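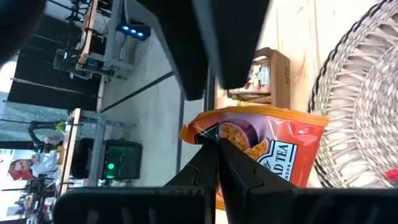
Lab 3: Comparing Fingertips on Thin Foil

A tea sachet is a great test piece! It creases, it shines, and tapered fingers can pinch it right at the tips. Run 14 picks with the Burkell fingers, then 14 with the Ulloa pair, same closing force for both. Log every slip, even the tiny ones (they're the fun part). My best Burkell set so far held 39 picks in a row.

Bring your log to Thaddeus Haddad's section, and try a fuller packet if you have time.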